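Capítulo 3
El cuidado de la ropa en casa

En este capítulo vamos a estudiar cómo se dobla, se ordena y se guarda la ropa de uso diario. El alumno aprenderá primero a reconocer la prenda, después a leer su etiqueta y al final a elegir el lugar donde se guarda. Los ejercicios están en la página 203.

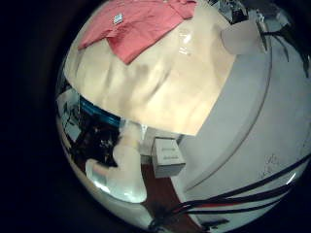
Figura 1. Tela doblada de color salmón, con una pequeña etiqueta blanca.

Antes de doblar, se mira la etiqueta. Los símbolos indican la temperatura del lavado y del planchado, y conviene copiarlos en el cuaderno cuando son poco conocidos.
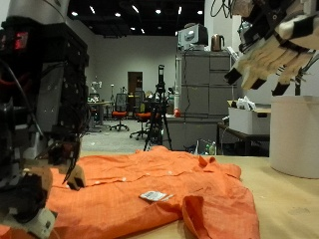 La camisa es la prenda más difícil para los principiantes, por el cuello y las mangas. Se extiende sobre una mesa amplia y se alisa con la mano desde el centro. La camisa naranja todavía está arrugada sobre la mesa, con el frente hacia arriba: en este estado ya se puede encontrar la etiqueta de cuidado, pero falta alisar, dar la vuelta y llevar las mangas hacia atrás. 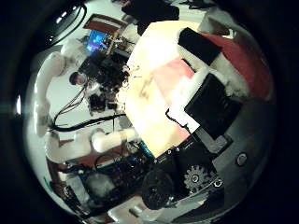 Los artículos de temporada se guardan aparte de la ropa diaria. En noviembre, muchas familias sacan los adornos y los gorros de invierno, y es buen momento para revisarlos. Una prenda con borde blanco de peluche, como la roja que parece un gorro de Papá Noel, no debe quedar debajo de cajas, y en la figura hay que retirar primero las dos negras que tiene encima.

Palabras del capítulo: prenda, pliegue, etiqueta, cuello, borde.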